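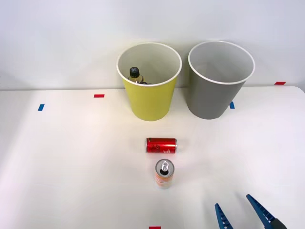
How many demonstrations does a sorting task need before training is worth the bother?

Plan on 1,000 for a two-bin sort with mixed drinks containers, and look at the first results well before you get there. Fewer will do if your objects always start in the same spot, in which case you may also want to ask why you need a learning system.

The rest of this page covers how we collect those examples on the Kutgate bench. It assumes your arms are calibrated, your leader and follower agree about where they are, and you have made peace with driving a robot by hand for most of an afternoon.

Before you start

Write the rule down. Ours reads "bottles in the yellow bin, cans in the grey bin", and it is taped to the monitor. You will be certain you don't need it. By mid-afternoon you will be holding a can over the wrong bin with tremendous confidence.

Fix the bin positions with tape on the table. We use short strips in red and blue, and the colours matter less than leaving them alone once they are down. If a strip peels, replace it in the same place before the next episode. Someone will eventually tidy the tape away. Put that on the monitor too.

Check the camera view with the bins in place. You want to see into both openings, as a bin seen flat from the side tells the model very little about what has landed in it.

Setting up an episode

1. Put the bins on their marks, against the wall side of the table.

2. Choose the containers. Mix bottles and cans, and vary the order in which they get picked up. Opened cans are fine, and you will have plenty if your lab is anything like ours, but rinse them. Orange drink finds its way into gripper teeth and stays there.

3. Place them by hand inside the reachable area. Lay some down and stand others up. A can on its side wants a quite different approach from one standing on its end, and a model that has only met the polite upright sort will knock the other kind off the table.

4. Return the arms to the start pose with the fingers open.

5. Open Relico, pick the task name from the list and press record. Don't type the name in. We once had 7 spellings of "recycling" in one folder.

Driving the arm

Go slower than feels natural, but keep moving. Long pauses while you think are recorded as faithfully as everything else, and the model will learn to stop and think as well, without the thinking.

Approach a standing can from the side with the jaws wide and close on the middle of the body. For one lying down, come in across its width. Lift clear of the bin rim before you travel. Clipping the rim shoves the bin off its mark, and every later placement in that episode is then slightly wrong.

Lower the container a little way into the opening and let go. Throwing is quicker and very satisfying. Please don't.

If you fumble a grasp, back off and try again while still recording. We want recoveries. What we don't want is the third, fourth and fifth fumble, so after two misses stop, discard and reset.

Keep or discard

Keep an episode if everything ended up in the correct bin, even if it was ugly on the way. Discard it if:

- a container went in the wrong bin
- a bin moved off its tape
- your hand came into view
- anything rolled on to the floor

Mark the result straight away. Relico lets you leave it blank and promises to remind you later, and it has never reminded me of anything.

How much to do in one sitting

We stop after 19 episodes and swap drivers. Past that the grasps get lazy and they all begin to look alike. Different drivers are good for the data in any case, provided they have all read the rule on the monitor.

Between sittings, wipe the table, check the finger teeth for sticky bits and play back 5 recordings picked at random. Watch them right through. A camera that has slipped a little is easy to miss live and painfully clear on playback.

Uploading

Export from Relico with the default settings, then run Shim over the folder to trim the dead time at each end. Shim will complain about any episode with no result marked, and you will know whose fault that is. Leave the discarded episodes in their own folder, as we sometimes go back to them when a policy fails in a familiar-looking way.

Last updated in April, after the export menu moved again.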